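Fallow Desktop Disassembly Project
Progress report, second period
Prepared by Rianne Martens for the Grernby program office
7/5/21

Summary

This report covers the second period of the Fallow project, which collects examples of a robot arm doing work inside desktop computers so that a learned controller can be trained on them. Collection is running, the first two tasks are defined and the operators are trained. We are behind the plan on one item, the review of recorded examples, and ahead on another, the supply of computers. Spending is within the approved budget. We ask for one decision from the program office, given at the end.

Work completed

The arm cell was moved to its permanent place at the start of the period. The move cost us more time than expected because the slotted platform had to be leveled again and all the reference positions taught over. We used the stop to replace the gripper pads and to reroute the cable that had been catching on the drive cage in the taller cases.

After the move we wrote the task definitions again from scratch. The first period's definitions said what the operator should try to do but left open where an example begins and ends. Two operators recording the same task produced files that could not be compared: one started with the arm parked high and the other with the gripper already over the part. The new definitions fix a start region, a goal and a stopping rule. An example now begins when the arm leaves the start region and ends when it is back there with the gripper open.

The two tasks in use are memory module removal and drive release. In memory removal the operator opens the latches, grips the module by its short edges, lifts it out and places it in the parts fixture. In drive release the operator presses the tab on the drive bay and draws the drive toward the open side of the case. Cable unplugging was tried and put back on the list for later. The connectors grip harder than the arm can pull at its current force limit, and we do not want to raise the limit while people are still reaching in to reset parts.

Operators

Training an operator takes longer than we wrote in the proposal. We had assumed that a person could record usable examples after one session of practice. In practice they can complete the task after one session, but their motions are full of stops and corrections, and the controller trained on those early files learned to hesitate in the same places. New operators now record nothing for the project until they have finished nine practice runs in a row without the supervisor stepping in.

We also changed the length of a recording shift. Operators told us that their depth judgment gets worse when they work through the monitor for a long stretch, and the error notes agree with them. Shifts are shorter now, with a change of task in the middle.

Materials

The agreement with Primden for retired office computers is working well. They deliver cases of mixed age and size, which suits us, as the whole point of the project is a controller that does not depend on one model. Each computer is checked on arrival, blown out with air and given an entry in the log. Storage drives are wiped before anything goes to the cell, and the wipe record is kept with the entry.

A computer can be used many times, but it does wear. Latches loosen and clips lose their spring, and an example recorded on a worn latch teaches too little force. We now retire a part when the operator notes that it moved without resistance. Nine memory modules and a number of drive clips were taken out of use on that ground this period.

Recording and review

The recording software from Cirillo was updated once. The update fixed the fault in which the arm positions and the camera pictures drifted apart during long recordings. Files made before the update were checked for drift, and the ones affected were marked and left out of the training set. They have been kept, since Cirillo believes the timing can be repaired afterward.

Review is where we are behind. Every example is watched by a second person, who marks it as clean, usable with a note, or rejected. The reviewer also marks the point where the gripper first touches the part and the point where the part comes free. Those two marks turned out to be the most useful labels we have, and they are also the slowest to make. The backlog at the close of the period stood at almost two weeks of recording.

The reasons for rejection are worth reporting, as they have shaped what we do next. The most common is a grip taken on the wrong edge of the module, which ends in a tilt and a second attempt. Next comes contact with a neighboring part on the way down. Boards with a heatsink or a graphics card close to the work area produce most of these. The third is a plain recording fault, such as a camera that stopped partway.

We discussed whether second attempts should really be rejected. The first-period controller did badly when its own first grip failed, because it had never been shown what to do then. From now on an example with a single failed grip followed by a clean recovery is kept and tagged as a recovery. An example with more than one failed grip is still rejected.

Changes to the approach motion

Most of the collisions happen in the last part of the descent, when the operator is moving down and sideways at once. We have asked operators to bring the gripper over the target at a safe height, pause there, and come straight down.
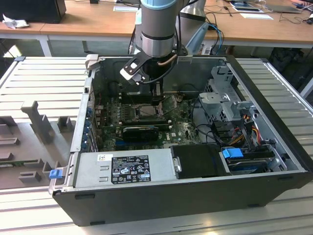

The pause adds a little to each example but makes the descent much easier to review, and it gives the controller a steady view of the board before contact. Operators disliked the rule at first and felt it slowed them down. After a few shifts the complaints stopped, and rejections for contact with neighboring parts have dropped in both tasks.

One side effect needs watching. The controller has begun to pause at the safe height for longer than any operator does, and on a few trials it stayed there until the time limit. We believe it has too few cues to tell it when the pause is over. Trimming the still portion of the pause from the training files helped on a small trial set, and we will repeat the test on the full set before making it a rule.

Trial results

The controller trained on the new files completes drive release reliably on case types it has seen and less reliably on those it has not. Memory removal is weaker. It reaches the module in most trials but often grips off center, which matches the most common fault in the human examples. We do not consider either result final, as the training set still leans toward the larger cases. Small cases came late in the Primden deliveries and were slow to set up on the platform.

Problems and risks

The review backlog is the main risk to the schedule. If it is not brought down, the next training set will be limited by review and not by recording, and there is little sense in recording faster.

The gripper pads are a smaller concern. They pick up dust from the cases and lose hold on smooth edges. Cleaning them at every task change has been added to the operator checklist. A spare set is on the shelf and another has been ordered.

The arm stopped on its force limit several times in June. In each case the module had been lifted with one latch still closed. No part of the cell was damaged, and the files were kept apart in case they are useful as examples of what to avoid.

Plan for the next period

We will continue both tasks, with recording weighted toward the small cases until the set is more even. Recovery examples will be collected on purpose, by having the operator begin from a poor grip. The cable task will be looked at again once the reset procedure has been changed so that hands are out of the cell whenever the arm is powered. The handover of the first cleaned set to Grernby will go ahead on the agreed schedule, with the task definitions and the review guide included.

Decision requested

We ask the program office to approve moving part of the unspent materials budget to reviewer hours. Primden charges only for delivery, so the materials line will not be used in full. The amount requested would pay for a second reviewer through the end of the next period. The budget sheet is attached separately.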